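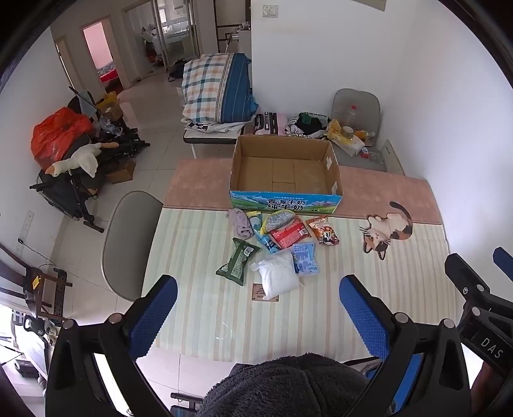
*Packing practice for the Tratent project: goods on the table, milk box waiting behind.*

**Cerkgate students teach a robot to put the shopping away, one packet at a time**

A student robotics club in Cerkgate has set itself the task of getting a robot to pack a cardboard box, a job most people learn by being told to do it by their mother.

The club, which has 13 members and one good soldering iron, is entering the packing class of the Prothero Cup in June. Teams bring a robot arm, the organisers bring a box and a heap of household goods, and the arm has 15 minutes to get one inside the other. Last year's Cerkgate entry managed a single bag of crisps. It was later found to have been the wrong bag of crisps, as the judges had asked for the goods to go in heaviest first.

This year's effort is called Tratent and takes a different approach. Instead of writing out instructions for every move, the students are packing boxes themselves, over and over, with a hand-held gripper in each hand, and recording how they do it. The recordings are then used to train the software that will run the arm on the day.

"Last year we spent the whole of the spring term telling it where the box was," said Mali Griffiths, who leads the project. "It would have been quicker to move the box."

The club wants 2,000 recordings before the competition. Members take the kit home in turns and work on whatever table is available, with whatever is in the cupboards. Griffiths regards this as sound method. Robots trained on a clean bench tend to come unstuck when they meet a patterned tablecloth, and the Tratent set already includes stripes, mottling and a large printed cat.

The goods are meant to be awkward. Crisp packets slide, fuzzy cloth catches on things it shouldn't, and anything glittery throws light back at the lens. Soft plastic bags are the most hated item in the club, with small flat packets a close second. There is a shared list of things that are allowed on the table, and a second, longer list of things that have been eaten.

Boxes are simply whatever has come into the house. One in regular use is a milk carton box printed with mountains and blossom and labelled 青海牛奶, or Qinghai milk, and it has picked up something of a following for being the right height. A rival box that once held printer paper was retired after its bottom gave way in the middle of what everyone agrees would have been a very good recording.

Getting used to the grippers takes an evening or so. Beginners squeeze too hard, then too softly, then put the things down and reach in with their fingers, at which point the recording has to be scrapped. Griffiths said she had scrapped more than anyone, and that this was leadership.

"You forget how much your hands do without asking you," she said. "I've been picking up packets all my life and I was hopeless for a week." 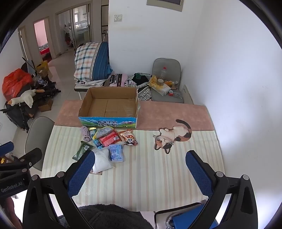 **Does the robot copy the students' movements exactly?**

The software looks for what the recordings have in common, such as how a person approaches a soft packet or turns it to fit a gap, and works out its own movements from that. An exact copy would only be useful if every packet were in the same place each time.

Members have been asked to vary things as much as they can: different starting positions, different order, left hand first and right hand first. They have also been asked to include their mistakes, provided they put them right within the same recording. A dropped packet that gets picked up again is thought to be worth more than a clean run, which has cheered up the clumsier end of the membership no end.

Tidiness is discouraged. An early batch of recordings came from a member who lined the goods up by size before starting, and the trained arm did splendidly until somebody laid a packet at an angle. It then hovered over the table until it was switched off. The member in question has been asked to try to be more like the others.

Bolteck, the engineering firm on the ring road, has lent the club an arm to test on and a corner of its workshop to keep it in. The firm asked for two things in return, a mention in the programme and the use of the workshop kettle to be restored to its own staff. Both have been agreed.

Tests so far have been mixed. At the last one, on a Sunday afternoon, the arm put seven items in the box without help. It then took one of them out again and placed it carefully on the floor. Under the cup rules an item removed by the robot counts as not packed, though the students are drafting a letter about this.

Griffiths said the aim was to finish in the top half of the table, and that she would settle for beating the school that came with matching jackets. The club has looked into jackets and decided to buy a second soldering iron.

Recording carries on until the end of May, when the kit comes back to the workshop for a fortnight of trials. Students who would like to join can turn up at the Cerkgate design block at 4.30pm on any club day. No experience is needed, but bring a box, and check the bottom of it first.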